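Leave the Drawer Alone

Hiba Kassab
January 19, 2018

It's January so the clear-out people are back. Bins on sale at Sanditz, right inside the door, stacked up where the wrapping paper was three weeks ago. A flyer through my door for a class at the Gavthorpe library, "Letting Go of Your Stuff," bring a bag. My own sister, on the phone, telling me she got rid of seven boxes before breakfast and feels like a new woman. Good for her. I mean that, mostly.

But I'm against it. Have been for a while and this is the year I'm saying so in print.

My complaint isn't with tidying. Wipe the counter, put the shoes away, fine. My complaint is with the January clear-out as a kind of moral event, where how much you hauled to the curb is a score and the person with the emptiest closet wins. I did it myself in 2015. Whole apartment. Threw out the extension cords because I "never used them." Bought extension cords in April. Threw out a roasting pan, a good one, heavy, because I'd used it one time that year. Well yes. Thanksgiving comes one time a year.
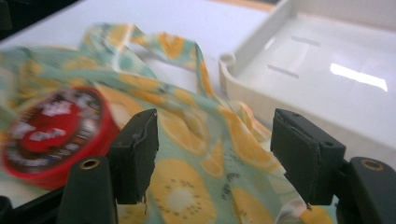

The rule they all teach is the twelve month rule. Haven't touched it in a year, out it goes. Sounds sensible and it falls apart as soon as you look at how people live. Some things are for once a year. Some things are for when the basement floods. And some have no job at all, they're just cheerful, and I'd defend those hardest. A bit of pale green cloth with big yellow fruit slices all over it, crumpled up on a white table in the dead middle of winter, is doing more for me than a bare white table would. Does it pass the rule? No idea. Don't care. The rule has no column for that.

Also, where do we think it goes? This is the part that gets me. The donation center in Clundodlow put up a sign last year with the weight of what they took in during the first month, 2,250 pounds, and under it in smaller writing the amount they could put out on the floor. 410. So most of what those nice people dropped off in their nice labeled bags got a ride across town and then another ride to the dump. I'm not blaming the center, they've got one room and a hallway. But "I donated it" is carrying a lot of weight in that sentence. What people mean is I paid some gas money to have someone else throw it out.

Then there's the money. The clear-out books never talk about being broke, have you noticed. "If you need it again you can simply buy it." Simply! My mother kept buttons, string, jars, lids for jars she no longer had. She kept them because there were years she couldn't simply. I grew up thinking that was embarassing and now I think it was the only sane household on the block. Getting rid of your backups is easy if you have a paycheck for a backup. A closet with nothing spare in it is a rich person's closet, even when it looks like a monk's.

And tins. I'm putting in a word for tins. Candy tins, cookie tins, the round ones especially. By the book it's packaging, and once the candy is gone it's trash with a nice lid. In my house growing up a tin was where the sewing things lived, or the spare keys, or the foreign coins, and if you were a kid you opened every one hoping for a cookie and got thread. I've heard the same story from people who grew up in four different countries. That's practicaly a world culture and we want to put it in the recycling.

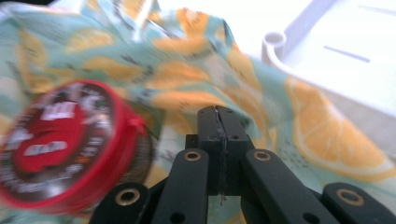 Gwenllian Pugh wrote to me after I complained about all this in a shorter piece before the holidays, and she was not having it. Her point was that I've never had to empty a house after a funeral. She did, her aunt's place out past Shih Road, three weekends, every closet packed to the ceiling, and she said by the end she couldn't tell what her aunt had loved from what her aunt had just never dealt with. It made her angry at someone she missed. She said keeping everything is also a way of leaving the work to somebody else.

I've chewed on that for a month. She's right about the house. I don't have a good comeback and I'm not going to fake one. If you're over sixty, or even if you aren't, write on a piece of masking tape what the thing is and stick it on the bottom. Costs you an afternoon. Would've saved her a weekend at least.

Where I'd still argue is that her aunt's house and my kitchen drawer aren't the same problem. A packed house is one thing. A drawer with string in it, a shelf with a few tins, a loud cloth or two, that's a home somebody lives in. The January crowd goes after the drawer with the same speech they'd use on the house. Same guilt, same bag.

So skip the class. Or go, they have decent coffee at Gavthorpe, but leave the bag at home. If the drawer doesn't close, take out one thing. Try again. Mine needed the potato masher moved and it's been fine since.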